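# Kitchen robots get a rulebook for the practice stage

2025-04-14

Good news for anyone who has tried to compare two cooking robots and given up. Soltberg has published its first code of practice for testing kitchen arms in simulation, and it is short, clear and free to read.

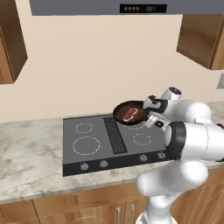 The code runs to 60 pages and deals only with what happens before a real arm goes near a real hob. Until now each team has set its own bar. One lab would call a pan lift a success if the pan left the cooker at all, another wanted it held level and put back on the ring, and both would print the same word in their results table. Under the new code, "success" has to be written down before the first run, with the height, the tilt and the holding time all stated.

"It sounds dull and I love it," said Nomvula Kruger, who led the drafting at Soltberg. "You can pick up someone else's report and know what their arm was asked to do. That has been a long time coming."

The rule people are talking about most is the one on repeats. A task must be run at least 400 times, with the starting position of the pan and the food changed between runs, and every failed run has to be kept and listed by type. Dropped pans, knocked cupboards and grips on the wrong part of the handle each get their own line. Teams can no longer publish a best run on its own – if a clip goes out, the full tally goes out with it.

There is a good section on heat too. Plenty of simulated kitchens treat the hob as a flat surface with rings drawn on it, and an arm trained that way may learn to reach straight over a burner. The code asks for a keep-clear zone above any ring that is switched on, and says the arm must stop within the zone's margin when a person's hand enters the work area. Raw meat gets a page to itself, mostly on making sure that a gripper which has touched it is marked as unclean in the log until a wash step has been run.

Urnon and Chidiac both tried the draft in November. Effie Tosh of Urnon said her team had expected a lot of paperwork and got through it in 3 days, most of which went on renaming old files. Chidiac's trial took longer and threw up 3742 comments, nearly all of them about pan handles. Kruger's group has answered every one, and the replies are printed at the back for anyone with a free evening!

Craig Rennie, who teaches robotics to second-year students, is already using the failure list in class. "They go straight to the dropped pans," he said. "Then they start asking why, and off we go."

The code is voluntary. Comments on the next edition, which will cover knives and boiling water, are open now and should go to Davina Lindsay at Soltberg.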